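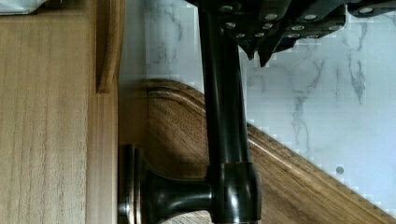 Tolard Counter Set: fitted pull handle, organizer, caddy, canisters and boards

The Tolard Counter Set combines one cabinet pull with a group of countertop storage and serving pieces. It is sold to owners of furnished rentals and office kitchens. All pieces can be ordered separately through Halvorsen.

Pull handle

Long cylindrical bar, glossy dark finish. The bar stands off the door on flared posts, each ending in a round layered rosette that seats flat against the panel. A thicker collar joins bar and post. Supplied for vertical mounting. Reversible top to bottom. Through-bolts are included for doors up to 30 mm thick; for thicker doors, order the long bolt kit. Tighten by hand. Power drivers will mark the rosette.

Organizer box and caddy

The organizer is an open bamboo box with low slatted sides. The caddy is narrow, wooden, and divided into compartments, with a cut-out handle slot at each end. It lifts out with one hand when half full; use both slots when loaded. Compartments take tea and sugar packets standing upright or in stacks.

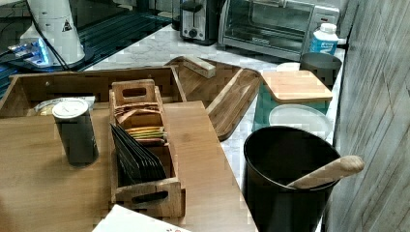

Load the heaviest packets at the center of the caddy. Neither piece is sealed against liquid. Wipe with a damp cloth and dry the same day. Do not soak. Rubber feet for the organizer are sold in bags of 20.

Canisters

Two styles. The cylindrical canister is dark gray with a round white lid. The square container is teal with a light wood lid. Lids are not interchangeable between styles. Wash the square lid by hand and let it dry flat, grain side up. Neither canister is intended for oven, microwave or freezer use. Replacement lids are stocked for both.

Boards and trays 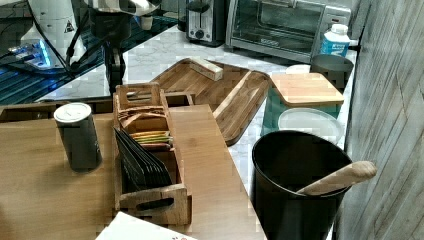 Dark serving tray with raised rim and cut-out handles, set at an angle on the counter.

The serving tray has rounded cut-outs for carrying. Rated load is 3000 g, evenly spread. It should not be used as a trivet. Oil before first use with any food-safe mineral oil, let stand overnight, and wipe off the excess. Repeat when the surface looks dull.

Placement

Keep wooden pieces clear of oven doors and toaster vents. Allow 90 mm on any side facing a heat source. On polished stone or similar smooth counters, fit the felt strips (Kutov pattern, self-adhesive) under the serving tray.

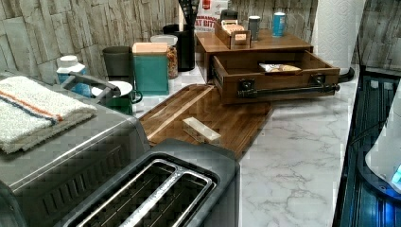 For corner counters, place tall items against the backsplash and leave the front open for the board. A utensil holder and square canister fit side by side along the back. Appliance cables should run behind the storage pieces and never under them.

Ordering

The full set ships in two cartons, with the pull handle packed separately. Appliances, dishes, utensils and food are not included. The Goduder finish sampler is available on request and is credited against the first order. Returns are accepted within 30 days if the bolts are unused and the wood has not been oiled.

Page revised 15 March 2018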